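发件人:Nana Gyamfi
主题:Re: [Wamport 工坊列表] 夹爪对格子,偏得没规律
日期:2021年6月25日

先说结论再回引文,今晚还要赶车,写得乱,各位凑合看。

> Ansah 写道:
>
> 我这边还是老问题。白架子放回台上,第一格能对准,换一格就歪,歪多少每次不一样。舵机换过了,线也重新理过,没用。上次你说先别动程序,那到底动哪里?另外指尖是不是太宽了,Prado 说他那套磨窄了一边,好用很多。
>
> 还有,腕上那个摄像头的标定文件是谁最后改的?我 5 月存的那份打不开。

一条条来。

程序确实先别动。我昨晚在家把 Serkberg 那块控制板接上,空跑了 200 次,只开合,不取东西,回零位置基本没变。所以电机这头我不太怀疑了,舵机白换,抱歉,钱我请一顿饭抵。

问题八成在架子怎么放。我们一直拿上面那根横条当基准,横条在画面里是斜的,往右慢慢抬。程序里当它是平的。离左边圆角越远,误差越大,跟你说的"第一格准,后面歪"对得上。不过"每次不一样"这半句还解释不了,可能是架子放回去的时候没靠死,你们那张台子本来就滑。

我这边现在的姿态是这样,两指张开,指间的空当对着里面的槽,还没往前送: 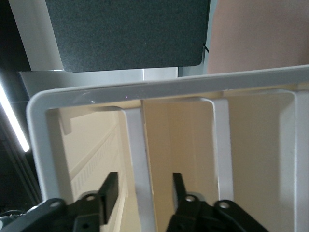 第 133 期

(上面是工坊简报的期号,图排在这一期里,找旧讨论的按这个号翻存档,别按主题搜,主题早改过好几回了。)

看隔板比看横条靠谱。竖着的白隔板受光的那一面挺清楚,后面又是米色的底,边缘好抓。横条顶面反光,阈值稍微一高就断成两截,我调到 238 才勉强连上,换个灯又不行了。建议:横条只用来粗定位,进槽之前拿中间偏右那块隔板再修一次。最右边那块别用,画面里不全,圆角那里老是误判。

左边内壁上那排小竖槽也会捣乱。斜着一溜,边缘检测把它们当成好多条短隔板。我的办法很土,直接遮掉那一块不算。谁有更好的办法请说。

指尖宽窄的事。右边那根我这套本来就是往上收窄的,左边还是平的方头。两边都磨窄我不赞成,夹薄片的时候接触面太小,会转。Prado 那个做法只磨一边,我觉得可以试,但先把定位弄准了再磨,不然好坏分不清是谁的功劳。磨之前务必拆下来,别装在上面磨,铁屑进了连杆的孔很难清,我吃过亏。销轴螺丝也顺便看一眼,我这边跑完那一轮有一颗松了大概四分之一圈,上了点螺纹胶。胶别上多,多了关节发涩。

标定文件:是我改的,不好意思忘了在列表里说。格式换成新版了,旧程序读不了新的,新程序也读不了旧的。你 5 月那份没坏,拿转换脚本过一遍就行,脚本在共享盘 tools 目录里,名字有 convert 的那个。转完记得核对分辨率那一行,脚本有时候会把宽高写反,这个 bug 我还没修,周未之前看看有没有空。

速度先压到 500 以下,单位就是控制板那个默认单位,别问我是什么,手册也没写。接近段再减半。快了架子会被推走,一推走前面全白做。

还需要 Ansah 你帮忙的:

- 架子后面垫一条防滑的,靠死,做个记号
- 同一格连试几遍,中间**不要**挪架子,把偏差记下来发我
- 再挪开放回,重做一遍

两组一比就知道是放的问题还是看的问题。如果不挪也乱飘,那我上面说的有一半要收回,得回头查腕部支架那颗固定螺丝有没有拧到底。

转接件的图纸我还没传,Prado 要的那个孔位也在里面,到家再弄。先这样,车快开了,回信可能要等到明天中午以后。

Nana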